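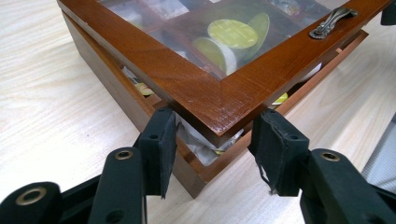 **Chapter 7: Sorting and Classifying**

Every household, shop and office sorts things, and most of the people who do the sorting have never been taught how. Mail is separated from newspapers, screws from nails, paid bills from unpaid ones. The work is so ordinary that it is easy to miss the decisions behind it. A wooden box with a glass panel in its lid and thin dividers inside makes some of those decisions for its owner before anything has been put into it. The dividers fix how many groups there can be, at least until someone doubles up. The glass lets a person check the contents with the lid down. What the box does not settle is the rule for deciding which thing goes where, and that rule is the subject of this chapter.

We use two words that are often treated as one. **Sorting** is the act of putting items into groups or into an order. **Classifying** is the act of deciding what the groups are and what belongs in each. A mail clerk sorts. The person who drew up the delivery routes classified. In a small setting the same person does both, sometimes within the same minute, and mistakes in one are blamed on the other.

## 7.1 A case: the Workthorpe button collection

Zoriana Hutsuliak inherited 1,928 buttons from an aunt who had run an alterations shop in Workthorpe. They came in coffee cans, envelopes and a sewing basket. She wanted to keep them where she could find a match for a missing button without emptying a can onto the floor.

Her first scheme was color. She spent a Saturday making piles of white, black, brown, blue, red, green and "other." By evening the white pile was larger than all the rest together, and it held shirt buttons, coat buttons, pearl buttons and several that were closer to gray. The green pile would have fit in a teaspoon.

Her second scheme was size, measured across the face. This gave more even groups, but it scattered sets. A coat often has large buttons down the front and smaller ones of the same pattern at the cuffs, and under the new rule these ended up in different places.

Her neighbor, Hnat Nazarenko, asked what she did first when she needed a button. She said she looked at the garment. That answer became her third scheme: shirts, coats, trousers, children's clothes, and a group for sets that should stay together. Within each group she sorted by size, then by color. The sets came to 154 buttons, each set threaded on a piece of string.

The third scheme was not perfect. Some buttons could go on a shirt or on a child's dress. Hutsuliak wrote a short note to cover these: anything with a doubtful use goes with shirts. The note matters more than the choice it records. Without it, she might put one such button with shirts in March and another with children's clothes in June, and then have to look in both places.

## 7.2 What the case shows

Each scheme used a real property of the buttons. Color and size are both easy to see, and neither was wrong as a description. They failed because they did not match the question that would later be asked of the collection. We call this question the **retrieval question**, and it should be written down before any grouping begins.

Different users bring different retrieval questions to the same objects. A dealer in old buttons might want them grouped by maker or by material. A teacher using them for a counting lesson might want only that they be too large to swallow. Neither would be helped by Hutsuliak's arrangement.

The case also shows the trouble with a group called "other." Most schemes need one. It is safe as long as it stays small and someone looks through it now and then. When it grows, it usually means that a group is missing from the scheme, and the contents of "other" will often suggest what that group should be.

Finally, notice that she used more than one property, and used them in a fixed order. Use came first, then size, then color. Reversing the order would have produced the same smallest groups but placed them far apart from one another. Order of properties is taken up in Section 7.4, with a longer example from the parts room of a bicycle shop in Clillell.

## 7.3 Terms used in this chapter

**Item:** a single thing to be placed.

**Group:** a set of items kept together under one rule.

**Property:** a feature of an item that can be used to place it, such as weight, date or use.

**Retrieval question:** the question a user will ask when looking for an item.

**Scope note:** a short written statement of what a group includes or leaves out, such as the note on doubtful buttons.

## Before you read on

1. Choose a drawer in your home. List the groups in it and state the rule for each. If you cannot state a rule, say so.
2. Myroslav Kuzmenko files his receipts by month. His sister, who does his taxes, wants them by type of expense. Write a retrieval question for each of them, and suggest one arrangement that would serve both - or explain why it can't be done.
3. Write a scope note for a group called "kitchen tools." Trade notes with a classmate and try to find 2 items that the other person's note does not settle.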